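手持ちグリッパで布を教える 学生チーム「Irnorik」に聞く
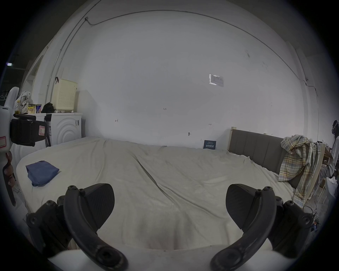
布の扱いは剛体の把持とは別の問題だ、と学生チーム「Irnorik」の代表は最初に述べた。箱や缶であれば、把持点と姿勢を決めれば後の挙動はおおむね計算できる。シーツや衣類では、つまんだ瞬間に形状が変わり、次の把持点が移動する。

「去年は机の上のタオルだけを対象にしていました。今年は寝具と衣類まで広げています。対象の寸法が大きくなると、腕の到達範囲より先に、指先の滑りが問題になりました」

Irnorikは工学系の学部生と修士学生からなる課外プロジェクトで、春に開かれる学生競技会「Dokville」の家事部門に参加している。課題は布製品を扱う複数の作業で構成され、対象物の初期配置は当日まで公開されない。配点は完了度が中心で、時間点の比重は小さい。

チームの方法は模倣学習である。人がグリッパを手に持って作業を行い、その動作を記録して方策の学習に使う。ロボット本体を遠隔操作する方式も検討したが、1本の記録にかかる時間が長く、採用しなかった。

「遠隔操作では、布を引くときの力加減が操作者に返ってきません。手持ちなら張力がそのまま手首に来ます。不慣れな部員でも、半日ほど練習すれば使える記録が取れます」

指先の設計にはハードウェア班が時間をかけた。初期の指は平行に閉じる板状で、厚手の布はつかめたが、平らに置かれた薄い布の縁を拾えなかった。現行の指は弧状のリンクの先にくさび形のパッドを付け、パッド表面には細かい格子の凹凸を設けている。

「パッドの角度は何度も変えました。浅いと布の上を滑り、深いとマットレスに食い込みます。今の角度が最適かどうかは確認できていません。シーツで悪くない結果が出たので、固定して先に進んだというのが実情です」

格子の凹凸にも副作用がある。編み目の粗い布では繊維が引っかかり、開いても離れないことがある。対策として開放時に指をわずかに戻す動作を入れたが、ソフトウェア班はこの処理を暫定と位置づけている。

収集した記録は1,000本を超える。このうち学習に使っているのは600本で、残りは追跡の途切れ、時刻同期のずれ、作業の中断などを理由に除外した。選別には自作の管理ツール「Satti」を使う。軌跡の不連続を自動で検出し、最後の採否は部員が再生して決める。

「自動判定だけでは足りません。数値上は滑らかでも、布をつかみ損ねたまま動作を続けている記録があります。これを混ぜると、方策も空振りのまま次の工程に進むようになります」

記録場所については、研究室内の模擬ベッドだけで学習した方策が、部屋を変えると大きく崩れた経験があるという。背景の壁や家具、照明の影響を受けたとチームは見ている。以後は場所を固定せず、生活用品が置かれた状態のまま記録する方針に変えた。

「最初は撮る前に片付けていました。今は片付けません。整理された部屋だけのデータでは、競技会の会場で通用しませんでした」

直近の内部試験では、シーツの角をつまんで引く作業を80回行い、失敗は29回だった。失敗の内訳で多いのは、しわを縁と取り違えて布の中央をつまむ例である。斜めに長いしわが入り、その脇に影が落ちる条件で起こりやすい。

「しわと縁は、上から見ると明るさの変化としてよく似ています。指を近づけて確かめる動作を加えるか、視点を増やすか、班の中でも意見が割れています」

ソフトウェア班は前者を支持する。視点を増やせば既存の記録との互換性が失われ、撮り直しが必要になる。ハードウェア班は、確認動作そのものが布を動かしてしまう点を懸念している。両案は簡易な比較試験にかけられており、3月までに片方へ絞る予定だという。

新入部員の教育についても聞いた。配属後の最初の課題は、グリッパの分解と再組立てである。ボルトの締め付けが不ぞろいだと左右の指の閉じる位置がずれ、記録全体に偏りが出る。続いて同じ布を同じ手順で繰り返し扱い、自分の記録を再生して癖を確認する。

「左へ引く癖のある人が多いとデータも左に寄ります。作業者の交代表を作ったのは、その偏りを減らすためです」

グリッパの図面と組立手順は、学内の共有サイト「Ruketgate」で他の学生団体にも公開している。問い合わせで多いのはパッドの材質と交換頻度で、次の改訂で交換の目安を追記するとのことだった。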